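Ticket 3453
Site: Prillutport, bench 2
Opened by: Kazue Onishi
Status: open, waiting on Nusteo
Subject: episodes saved with right gripper channel frozen

09:10
Recorder says saved, folder looks fine, file sizes fine. Opened a few in the viewer and the right gripper value is flat from start to end. Left one moves as it should. Joint angles fine both sides. Only spotted it because the Juluvus training job threw a variance warning overnight.

Task is the fruit one, orange from board to plate. Operator script not changed since May.

09:35
Restarted recorder. Same.
Restarted arm drivers, right then left. Same.
Swapped the leader handles over at the operator end. Flat channel stays on the right, so not the handle.

10:05
Gripper does open and close when I drive it by hand from the panel. So the command gets there, it's the reading coming back that's stuck. Value sits at 1000 whatever I do, that's the full open number on our scale.

Checked the topic list. Two publishers on the right gripper state, should be one. Second one is left over from the Amin test config, starts at boot and sends a constant. Explains the 1000.

10:20
Killed the second publisher. Channel moves now. Setting the bench back to start layout for a short test run, orange on the board, plate at the back, tray in front of it.
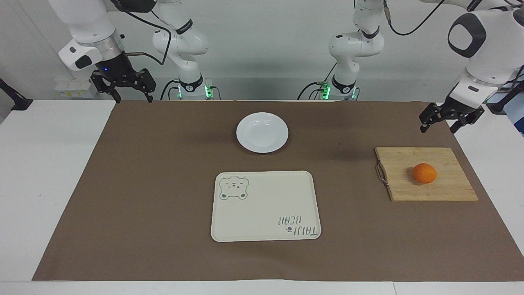
Can the bad episodes be kept if the video is good?
Only for the vision pretraining set. The policy needs the gripper state lined up with the frames, and filling it in from the commands gives the wrong timing on the close, so they stay out of the main set.

10:50
Test run, 3 episodes. Right gripper channel good in all of them, opens and closes where you'd expect. Timestamps on left and right agree to within one tick.

Rebooted to check it sticks. It doesnt. Second publisher came straight back. Start-up entry is in the Nusteo image, not in our own config, and I can't edit that without their key.

11:15
Workaround for now, do this after every boot:
stop the amin_state service
check there is one publisher on right gripper state
close the gripper from the panel, watch the number drop
then start recording

Have taped this to the operator desk as well.

11:40
Went back through the store to see how far it goes. More than 1000 episodes hit, all from after the last image update. Moved to the quarantine folder, nothing deleted. Left arm data in those is ok but the task needs both so not much use on its own.

Asks for Nusteo:
1. take the Amin entry out of the start-up list, or give us the key
2. recorder should refuse to start if a state topic has two publishers
3. flat channel check at save time, a warning woud do

Juluvus job paused until the file list is rebuilt. Rebuild running now, will add the new episode count when it finishes. K.O.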